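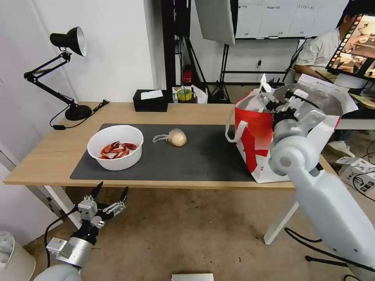
从超市到餐桌:保温购物袋的装取顺序与桌面摆放
课程项目报告
小组成员:Khôi Lâm、Bình Châu、Fotini Lazaridis

一、我们为什么选了这个题目

选题那阵子,我们三个人正好都住在Stendale一带,每周轮流替合租的同学买菜。买菜本身很愉快,麻烦的是回来以后那十来分钟:袋子往桌上一放,冷的热的、软的硬的全挤在一起,先拿哪个、放在哪儿,每个人的习惯都不一样,有时候面包压扁了,有时候番茄滚到了桌子底下(Bình为此趴在地上找过两回)。我们就想,这么一件天天发生的小事,能不能认认真真地看一看,看看有没有比较省心的做法。

指导老师Halvard Öberg一开始觉得题目偏小,后来听我们讲完自己家里的种种狼狈,笑着批准了,还嘱咐我们千万别把它写大。

二、做法

我们先发了一份简短的问卷,收回51份,请大家写下自己平时装袋和取出的先后顺序。然后在桌上自己练习,前后一共38轮。桌子是浅色木桌,上面铺一张深灰色的大桌垫,垫子有一点摩擦力,碗和盒子不容易滑走,我们都很喜欢。台灯、纸巾盒和胶带一直留在桌子靠后的地方,没有收走,毕竟谁家的桌子也不会为了放菜专门清空。

袋子用的是开口较大的保温袋,桌上的东西分成三类:碗装的、盒装的、单个的。每一轮由一个人装或者取,另一个人计时,第三个人只管记录,中途不许出主意。最后这一条执行得最差,Fotini每次都忍不住。

三、摆放的几点体会

先说碗。敞口的碗最怕晃,我们试过把它放在袋子旁边,手一来一回总要绕开它,后来干脆固定在桌垫左侧,离袋子远一些,心里踏实多了。盒子则适合并排放在靠近自己的一边,透明的盒子尤其方便,不用打开就看得到里面。小番茄这类圆滚滚的东西,最好有盒子或碗可以依靠。单个包着塑料膜的食物比较随和,哪里有空就放哪里,只是多出来的那截薄膜容易钩住别的东西,我们习惯先把它捋到一边。

袋子放在右侧,袋口敞开,先把里面的银色衬里理一理再动手。别小看这一步,衬里塌下来的时候,伸手进去什么也摸不准。 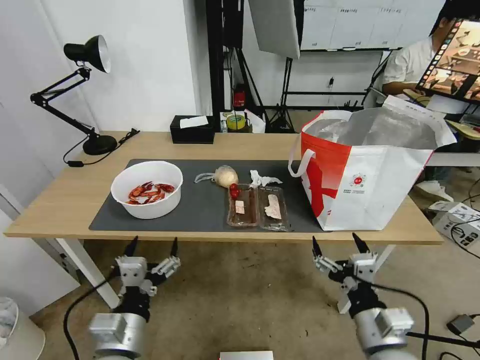 Evdokia Bakalis读完初稿后回信说,她家里是反过来的,袋子永远在左边,她左手提惯了,换到右边反而手忙脚乱;她还建议我们把“左”和“右”改成“惯用手一侧”,再补上一句,盒装的生食最好单独放一格,别和直接入口的东西挨着。

这两条意见我们都收下了。惯用手的问题确实是我们疏忽,三个人恰好都是右撇子,练来练去都没想到。生熟分开这一点,我们在问卷里问过,可是桌上练习时光顾着看顺序,没有单独记录,只好留到下一次。

四、装袋的顺序

装袋比取出难。我们起初都凭直觉,哪个离手近就先装哪个,结果盒子常常斜着卡在中间。几轮下来,大家慢慢统一成先放平底的盒子,再放有包装的单个食物,碗里的东西最后处理,能换成带盖的容器就换。问卷里有人写道,她会在袋底先垫一块硬纸板,我们照着试了试,盒子果然站得稳些,不过纸板要裁得合适,太大了会把衬里顶歪。

五、不足与下一步

我们用的食物种类不多,分量也轻,没有试过大瓶饮料和冷冻食品。桌子的高度始终没有换过,Khôi个子高,弯腰弯得直喊累,这对他的用时多少有些影响。10月开学后,如果还能借到桌子,我们想请几位左撇子同学来做同样的练习,也想把生熟分格的办法认真试一遍。

记录表和问卷原文附在报告后面,定稿于4月3日。谢谢Öberg老师的耐心,也谢谢每一位愿意告诉我们自己怎么收拾菜的同学。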